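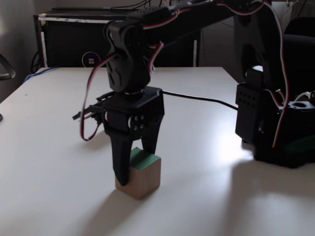
Fig. 1. Gripper fingers lowered on either side of the test cube.

Unit 4: Daily check and re-zero of the desktop arm
Notes: Tamara Husar, Udthorpe lab course

4.1 Servo zero
Power off before touching the linkage. Set the gripper by hand to mid travel, power on, and read the raw position of the gripper servo. The reference value for the Nodby arm is 1739. If the reading is off by more than 40 counts, loosen the horn screw, turn the horn one tooth and read again. Do not correct a large error in software - the travel limit will then be wrong at one end.

4.2 Wiring
Move each joint slowly through its full range and watch the wire loops. A loop should never go tight or catch on a bracket. Check the connectors at the base last.

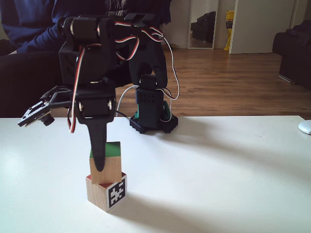
Height error is measured after the zero is set, never before. Run the stack routine at speed 565 and stop it at the release point. With the green-topped cube resting on the red-topped one, note any sideways offset between the two; in Fig. 2 the upper cube sits slightly to the left. Enter the offset in the log with its direction. Repeat with the arm approaching from the other side. If the offset changes direction, suspect play in the wrist and go to 4.4.

4.3 Log
One line per run: initials, servo reading, offset, action taken. Clear the run counter at 1000.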